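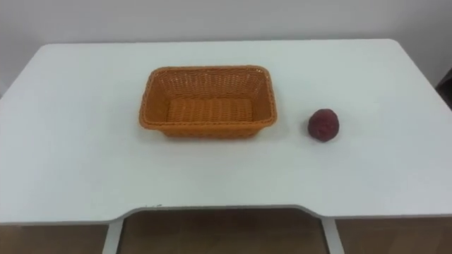
Dilani Howlader reckons I should stop feeding my sourdough starter twice a day and let it get properly hungry, and after a fortnight of doing it her way I have to say she's onto something. My loaves have never been this good! She left that advice under my last post, along with a long bit about rye flour that I've now read more times than I'd like to admit.

So, the new routine. I keep a small jar on the bench and feed it once, at 8 in the evening, after the dishes are done. It gets a spoonful of old starter, then equal weights of flour and water. By breakfast it's domed and bubbly and smells a bit like yoghurt, where the old one had a whiff of nail polish remover about it (sorry, but it did).

I also switched flours in November. The Krawczyk wholemeal is coarser than what I'd been using and drinks up a lot more water, so the first dough was like wet cement until I got the hang of it. Now I hold a splash back and add it with the salt. The flavour is wonderful – nutty, a little sweet, and even better toasted the next day with far too much butter.

My other discovery is the cold overnight prove. I'd always skipped it through pure impatience, but the dough is so much easier to score straight from the fridge, and I finally got one of those crackly ears along the top. I did a little dance in the kitchen. The dog left the room.
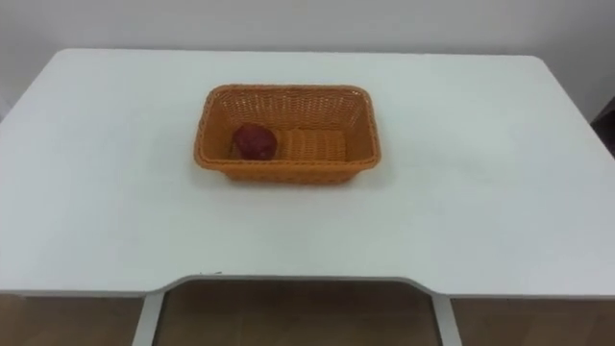 Filed under: Bread, Weekend Baking

Rochelle Paewai asked for the seeded roll recipe, and I'm still fiddling with it, but it goes something like this. Mix 200 grams of bubbly starter into your usual white dough, then fold in sunflower seeds, linseed and a good handful of pepitas that have been soaked and drained. Shape them small, because they puff up more than you'd think. I bake mine hot with a tray of water on the bottom shelf for the first half, then take the water out so the crusts can colour.

Next I want to try a fruit loaf with dried figs and fennel seed. If you've made one, please tell me when you add the figs – mine always end up burnt on the outside!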